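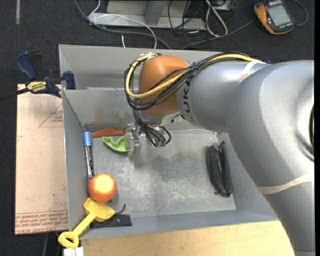 The long lunch at Stilomdale

There is a particular kind of hunger that arrives when you have driven past three bakeries in a row because you are saving yourself. By the time I reached Stilomdale I had been saving myself since breakfast and would have eaten the road atlas.

Stilomdale has a population of 1,759, according to the sign, and two places to sit down for a meal that doesn't come with a betting slip. One is the pub, which does a perfectly decent parmigiana the size of a bath mat. The other is Ellance, in the old produce store beside the railway line, and it is the reason people with city number plates have started circling the main street looking for a park in the shade.

The menu at Ellance is written on a sheet of butcher's paper and changes when something runs out. On my visit this happened while I was reading it. The flathead went first, crossed out by a waiter with a carpenter's pencil and no visible remorse, and then the apricots. I ordered quickly after that, in the manner of someone bidding at auction.

Bread comes before anything else and I would not have minded if it had come after everything else as well. It's a dark, sour loaf with a crust that fights back, served with butter that has been whipped with a little burnt honey. I was told it would be a mistake to fill up on it. I made the mistake.

Seven dishes make up the set lunch, though two of them are really the same zucchini at different stages of its career. The first is raw, shaved into ribbons with mint and a hard salty cheese. The second has been cooked so long in olive oil that it has given up any claim to being a vegetable and become a sort of jam, which you scrape onto toast and defend from the rest of the table. I have grown zucchini. I have left zucchini on neighbours' doorsteps under cover of darkness. I had no idea they were capable of this.

The lamb is the dish everybody will tell you about. It's shoulder, cooked overnight in what used to be the seed oven, and it arrives whole with a spoon stuck in it like a flag. There is a sharp green sauce alongside, heavy on the sorrel, and a bowl of white beans that have been sitting under the meat and know it. My only complaint is the plate, a handmade thing with such a pronounced wobble that the juices kept leaving for the tablecloth. Handmade plates are a tax we all pay now for eating well in the country.

There is one dud. The beetroot comes baked in salt, cracked open at the table with a small hammer and a good deal of ceremony, and tastes like beetroot. I like beetroot. I don't need it to have a curtain call.

Wine is mostly from the district, and the list is short enough to read without glasses. The house white is made by Sotomayor, a vineyard on the other side of the ridge, and it's the colour of weak tea and slightly cloudy. Drink it very cold and don't look too hard. It goes with the lamb better than it has any right to, and by the second glass I had stopped noticing the plate.

If you're driving, Wikon ginger beer is kept in the same fridge. It's brewed in the next town and has enough heat in it to clear a head cold. Mine certainly cleared.

Pudding should have been the apricots. In their absence I had a slab of cold rice custard with a bay leaf pressed into the top, the sort of thing my grandmother made when there was illness in the house, and I was very nearly rude about it before I'd had any. I finished it, then asked whether there was more, and was told with some satisfaction that it had just run out.

The room is plain and loud. There's a tin roof, so when it rains you'll be eating in mime, and the chairs came out of a school hall and fit you best if you are nine. Ask for the back verandah if the day is mild. You look out on a paddock and a water tank, and at 30 past every hour a goods train goes through and everyone stops talking and holds on to their glass - the regulars without even looking up.

Ellance opens for lunch only, and closes for the whole of January, when the kitchen goes to the beach like everybody else. Bookings are by telephone. Let it ring.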